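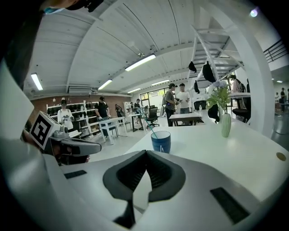

*Words by Birsen Saraç for the Vernard shop pages. Updated in January.*

# Vernard Horkitz Desk Kettle

The Horkitz is a small electric kettle for people who make tea at their desk and would like to stop walking to the kitchen, where the conversations are. It boils enough for two mugs, or one mug and a change of mind.

We sold the older model for years and got 1,741 letters about the lid. The lid has been changed. It now opens with one thumb and stays open until you close it, which was the gist of the letters.

## What you get

- Kettle and base
- Cord, long enough to reach the floor and then a bit of wall
- Mesh filter, removable, easy to lose
- A leaflet in 7 languages, one of them cheerful

## Living with it

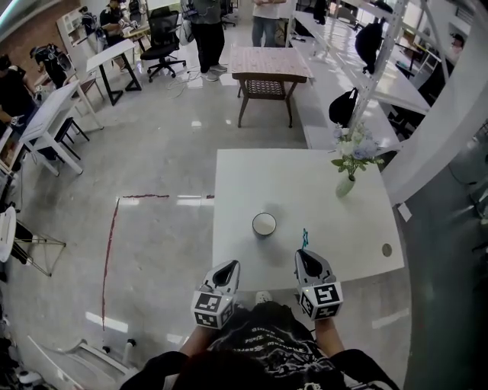 Tea at a desk is mostly a question of where the mug goes. The Horkitz base is narrow, so it can live at the back and leave the front for your elbows. If your table looks like the white one here, with a grommet hole near the right edge, send the cord down through it but keep the kettle on the other side, well away from the flowers. The steam comes out at the spout end and cut stems don't care for it. Point the spout toward open air, not at a shelf, a monitor or Telma Troncoso in Returns, who has asked us to mention this.

The handle stays cool. The body does not, and the leaflet says so in all of its languages.

## Cleaning

Descale it every three months if your water is hard. White vinegar works, though the next cup will taste of salad unless you boil and empty it twice. Our own Vukow sachets do the same job and smell of nothing much. Please don't put the base in the sink. We repair a lot of bases.

## Details

| | |
|---|---|
| Colors | Cream, slate, Escobar green |
| Filter | Fits the old model too |
| Warranty | 3 years, lid included |
| Price | $174 |

Yes, it's a lot for a kettle. There are cheaper ones and they also boil water. Ours does it quietly enough that you can take a call, and every part can be ordered separately, down to the little rubber feet.

Orders placed before noon leave the same day. Spare filters ship in an ordinary envelope, so look through your mail before writing to us.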